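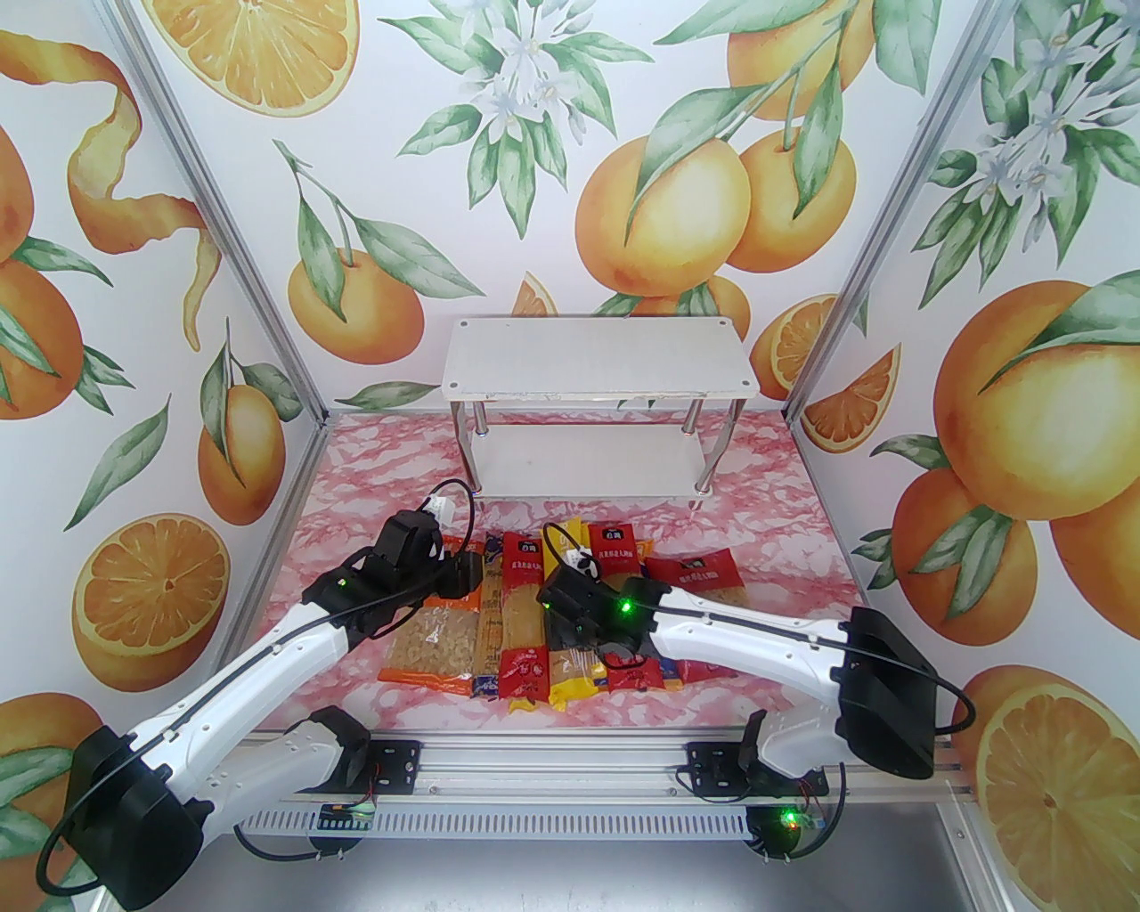 Pevon's pasta robots draw a crowd, and some doubts

Pevon opened its Drarnis workshop to visitors in July and gave the floor to a pair of white robot arms, a small shelf and a few bags of dried pasta. The job was shelf stocking, the sort of thing a teenager picks up in a morning.

Project lead Svenja Ruppert told guests the arms had trained on 400 runs and could handle "up to 30" kinds of packaging. She did not say how often they drop one. Nor was there a price.

Njoroge Tanui, who manages a grocery store in Kasten, stayed for both afternoon sessions. "My aisles don't come with orange wallpaper and one little shelf," he said. "Show me a Saturday crowd."

Pevon says a store trial will follow, but has not named the store.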